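Magazine > Features > Work and Machines

The Shirt Can Wait

By Etenesh Gebremichael
Dec 1, 2018

In the town of Tostness there is a laundry that washes hotel sheets for half the coast. It bought its first folding machine in July, and the machine is very good with sheets. Give it a child's sweater and it stops and calls for Joar Halvorsen, who has worked there 35 years and folds the sweater himself.

I went to see him after a week at Skjelbred, a small company which wants to build a robot for exactly such things. Its founder, Ingvild Solheim, does not like the word "soon." Her team keeps a list of 221 household chores, from emptying a sink to putting a phone back in its stand. Their machine, called Plorkov, can do seven of them without help, if the kitchen is one it already knows.

"People see a video and think the whole house is finished," she told me. "A chore is mostly small corrections. You feel that the cup is slipping and you fix it before you know."

Much of the work at present is therefore done with people's hands, and the tools in them are the same kind of two-finger grippers that a machine would use. 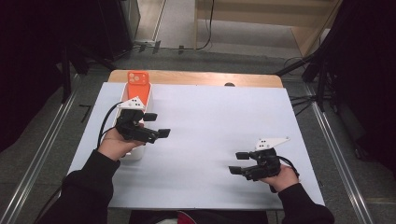 Is a robot ready to take over the housework? For one known task in one known room it can be, but for an ordinary home with ordinary disorder it will take many more years.

Alvar Vik, who runs the tests, showed me his notebook. Plorkov had tried to hang a dish towel 2359 times, and he was pleased with nearly half of them. On a bad morning it hangs the towel on the air beside the hook, lets go and waits for the next order.

In the laundry, Halvorsen listened to this with interest. He asked if the robot could do buttons. I said that it could not. He took another shirt from the basket, closed the top button with one hand, and asked what such a robot would cost.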